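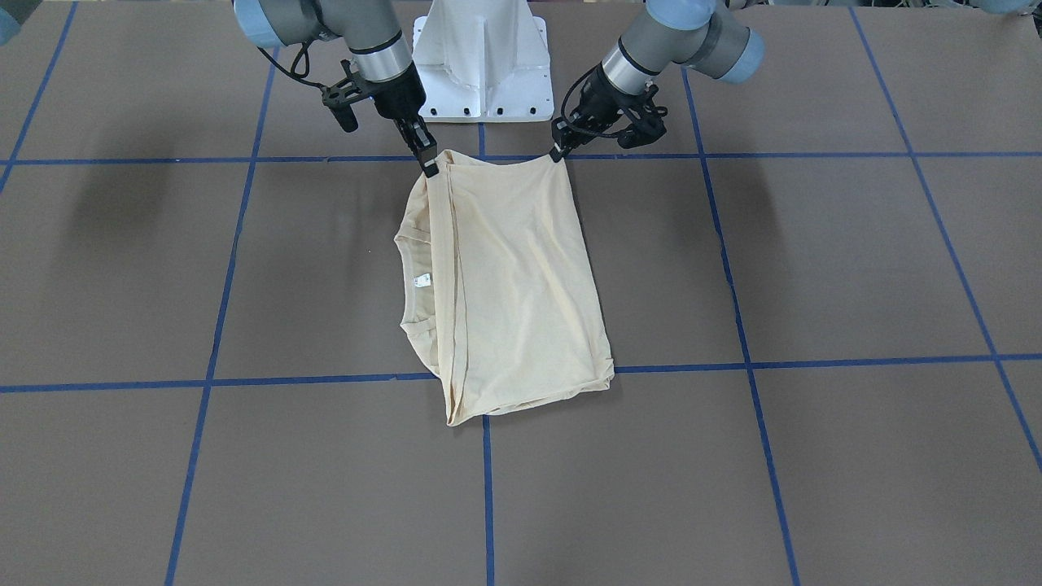 Posted by Myfanwy Hughes | Training diary | 2 min read

We use cookies to remember your settings. Accept / Manage

Third week of February and back in the pool after the cold I brought home from camp. Swam 800 easy this morning before work, no watch for the first half. Shoulders stiff, breathing fine. Fahad wanted me to stop there, so I did.

The bike is still the problem. I rode the Mota loop at lunch with Gaëtan Chauvin, who is building up for his first full distance, and he dropped me on the second climb. My power was almost back to January numbers on the flat but I had nothing above threshold. We waited at the Grosach turn for Ertuğrul, who had punctured, and I got cold and rode the last part badly.

Total for the day was 59 km on the bike plus the swim. No run. The calf is better but I have promised to leave it for 3 more days, then start with 20 minutes on grass.

I have decided to skip the early duathlon at Orov. Tahira is still racing and I will go along to watch. My season now starts with the Ditumier half, 17 weeks from now, and that is enough time if I stay healthy.

Tomorrow: gym at 6:30, short turbo in the evening. Need to order new cleats.

Recent entries
Camp notes, week two
New saddle, same sore back
Open water plans for spring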